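Frame Counts and Foam: Rami Najjar on "Terero"

Rami Najjar animated most of "Terero," a stop-motion short with a running time of 90 seconds. The film took 1056 separate exposures, shot mainly on twos, with singles reserved for fast turns.
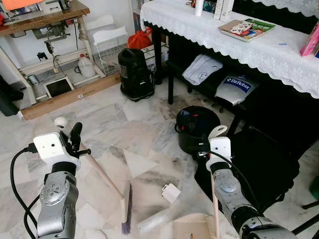
Najjar builds his puppets on wire armatures and covers them in cast foam. "Foam shrinks as it cures," he said. "I cut the molds oversize and test each batch." Hair is harder to control than skin, and he prefers stiff fiber set in a solid base, the way purple bristles sit in the head of a broom. Loose fiber shifts between exposures and flickers on playback.
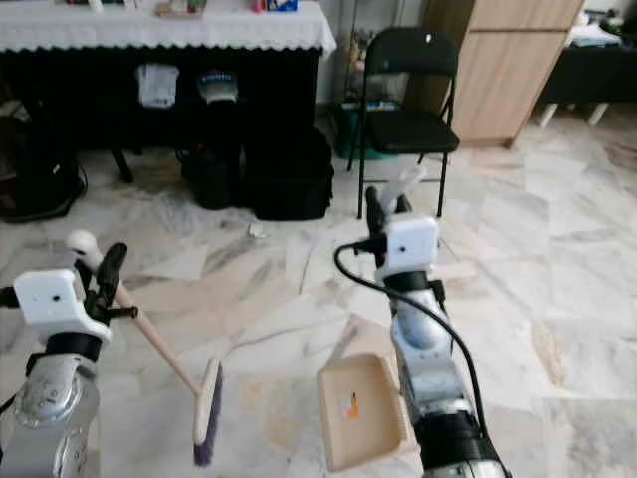 Timing and the Dope Sheet

Every shot in "Terero" was planned on paper first. The lead character, Urken, blinks on a fixed pattern, and Najjar logged each closed lid by exposure number. "If I lose the count in a walk cycle, I go back to the contact pose," he said. The longest walk has 30 poses. He kept 15 replacement mouths for dialogue and sanded the seams in February.
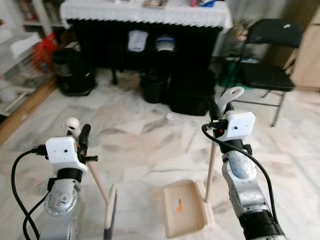 Gayan Sheikh said the mouths read well at full size but that two of the vowel shapes were too close to tell apart. Najjar agrees and plans to recut both before he starts his next short, "Gulis."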